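Cemerard Visit Manager: Set-up Guide
Section 2. Setting up an official visit

Read this section before you enter your first visit. It applies to ministries, embassies and consulates that host foreign delegations, and it assumes your office account has already been activated (see Section 1).

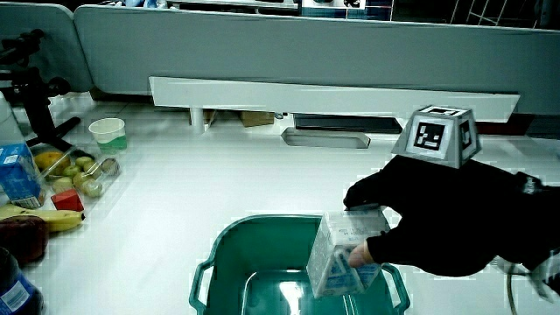
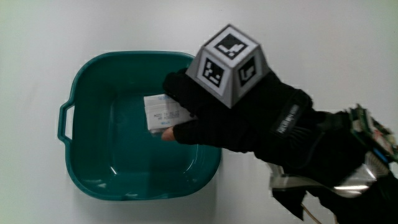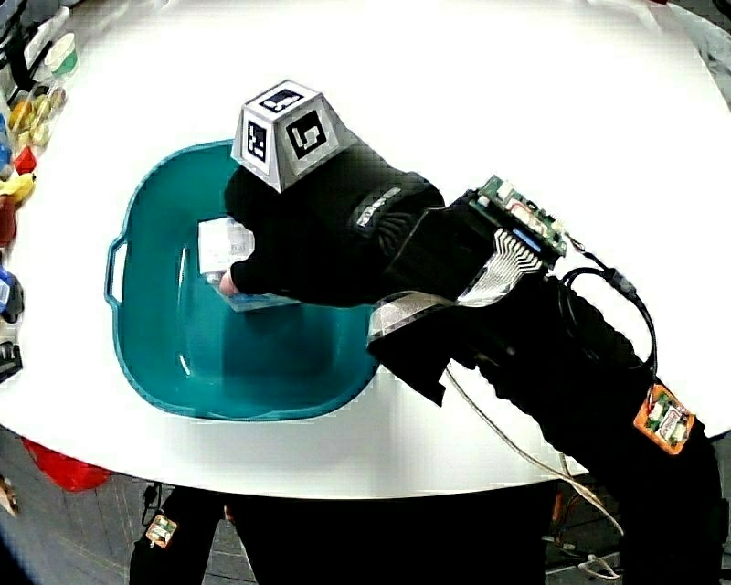 Figures 1 to 3. Gloved hand and teal plastic container on a white tabletop.

Before you start

Have the following ready:
The diplomatic note or letter of invitation, as a PDF
The name of the sending country in its official short form
The rank of the head of delegation
The arrival and departure times, if known

Note: You can save a visit without the arrival and departure times. It will stay in Draft until they are entered.

2.1 Create the visit record

1. Sign in and open the Visits tab.
2. Select New visit.
3. Choose the visit type. State, Official, Working and Private are available. If the note does not state a type, choose Working. Your chief of protocol can change it later.
4. Enter the sending country. Start typing and pick from the list. Do not type the full name by hand, or the record will not link to earlier visits from the same country.
5. Upload the diplomatic note. The file must be smaller than 10 MB.
6. Select Save. The record is given a reference number starting with V.

Caution: The visit type sets the order of precedence, the gift allowance and the flag plan. Changing it after the program has been sent resets all three.

2.2 Add the delegation

1. Open the visit record and select Delegation.
2. Add the head of delegation first. The order of precedence is worked out from this entry.
3. Add the other members in the order in which they appear in the note. If the sending embassy has given you a spreadsheet, select Import and match the columns when asked.
4. For each member, enter the title exactly as supplied. Do not shorten "Minister of State" to "Minister".
5. Tick Interpreter for anyone who is travelling as one. Interpreters are left out of the table plan unless you add them back by hand.
6. Record dietary and access needs in the fields provided and leave the Remarks field for other matters. Remarks are printed on the program.

Note: An import is limited to 900 rows. For a summit or other large meeting, split the file by country.

2.3 Connect the Fusska calendar

The Fusska calendar holds the times of courtesy calls, talks, signings and meals. Each office connects it once, and it then applies to every visit.

1. Go to Settings, then Calendars.
2. Select Connect Fusska and enter the office code from your activation letter.
3. Set the time zone to that of the host city. Posts abroad should not use the time zone of their own capital.
4. Select Test. A green tick appears when the connection is working.
5. Return to the visit record and select Build program.

If the tick does not appear, check that the office code has no spaces before or after it. If it still does not appear, your network may be blocking the calendar. Ask your IT area to open the addresses listed in Appendix C.

2.4 Rooms and seating

Two room layouts come with the standard licence.

Okabe layout: two delegations facing each other across a long table, with heads of delegation at the centre. Use this for bilateral talks.
Cilleck layout: two principal chairs at an angle, with members seated in a line on either side. Use this for courtesy calls.

1. In the program, select the meeting and then Room.
2. Choose a layout.
3. Check the side given to the guests. By default they face the door.
4. Select Print cards to produce the place cards. Names are printed in the language chosen under Settings, then Languages.

Caution: Neither layout checks flag order. Follow your own protocol manual.

2.5 Send the program for clearance

1. Select Program, then Preview. Read it through in both languages.
2. Select Send for clearance and choose the clearing officer.
3. When it has been cleared, select Share with embassy. The embassy receives a link that works for 21 days. To send a fresh one, select Share with embassy again.

Note: The embassy can comment on the program but cannot edit it. Comments appear beside the item they refer to.

Joint statements and agreed texts should not be stored in the visit record. Use the Documents area, described in Section 3, where access can be limited to named officers.

Last revised February 1, 2018. The gift register, formerly part of this section, is now covered in Section 5.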